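Wollo Ant Bait Stations

Pack of 4 pre-filled stations for indoor use. Ready to put down straight from the box.

Ants in the kitchen are usually following a trail that one of them laid earlier. Wiping up the ones you can see does very little to the nest, which may be under a patio slab or inside a wall cavity several metres away. Wollo stations hold a slow-acting sugar gel. Workers feed on it, carry it back and share it with the rest of the colony, including the queen.

How to use

Find the trail first. Early evening is a good time to look, along skirting boards, under the sink and where pipes come through the wall. Snap off the tab and set the station flat beside the trail, with the opening facing it. Use two stations for an average kitchen and all four if ants are coming in at more than one point.

Do not spray insecticide or wipe with bleach near the stations. The smell puts ants off and they will go round the bait. Clear away other food as well, particularly pet bowls, fruit and anything sticky under the toaster.

Expect to see more ants on the first day — they are feeding, so leave them to it. Numbers normally drop within a week. A large nest can take longer and may need a second pack.

What it works on

Black garden ants and most other small ants that come indoors for sweet food. It is not suitable for pharaoh ants, which need a treatment plan covering the whole building, and it will not attract cockroaches, silverfish or woodlice. If you aren't sure what you have, send a clear photo to the Pluddale helpdesk and Marcela Beneš or one of her colleagues will reply, Saturday included.

Safety

Keep out of reach of children and pets. The gel is sealed inside the station and cannot be reached without breaking the casing. If a station is broken, pick it up with gloves, wash the surface with soapy water and put the pieces in the household bin. Do not place stations on worktops or inside food cupboards. Read the label before use.

Details

Product code: 438
Contents: 4 stations
Station width: 50 mm
Life once opened: about 80 days
Storage: cool, dry place, in the original box
Made by: Makhubela
Sold by: Pluddale Pest Supplies

Delivery and returns

Orders placed before noon go out the same day. Unopened packs can be returned for a full refund. We can't take back stations once the tab has been snapped.

Trade buyers

Cartons for landlords, schools and offices are sent from our Bravurov warehouse. Ask for Štefánia Šindelář on the trade desk, who can also quote for mixed orders of ant, wasp and moth products. Wasp traps are back in stock from March.

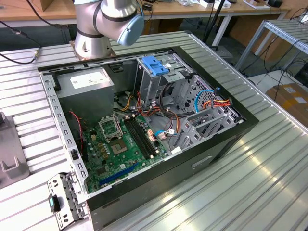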